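### 4.2 Sorting by glove at Dimham

What surprised us most at Dimham was how quickly the packers took to teaching. Eight of them had spent years filling fruit baskets by hand, and now they wear the glove and show the Govitska arm how it's done (Figure 2). Their small habits, like how far the fingers curl around a piece of fruit, go straight into the training set!
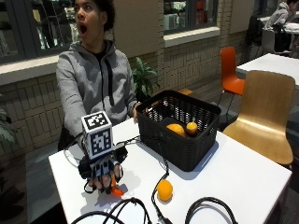 **Figure 2.** Glove with marker cube, worn at the table with oranges and a basket.

### 4.3 What changed for the staff

Over 28 shifts the job became more talkative. Packers compared grips, argued over them and asked for do-overs, and Colleen Perron now runs a short glove lesson for new hires. Two people missed the steady rhythm of the old line, and we take that seriously. Most wanted more glove time, and we are eager to see if Skiltthorpe feels the same in May.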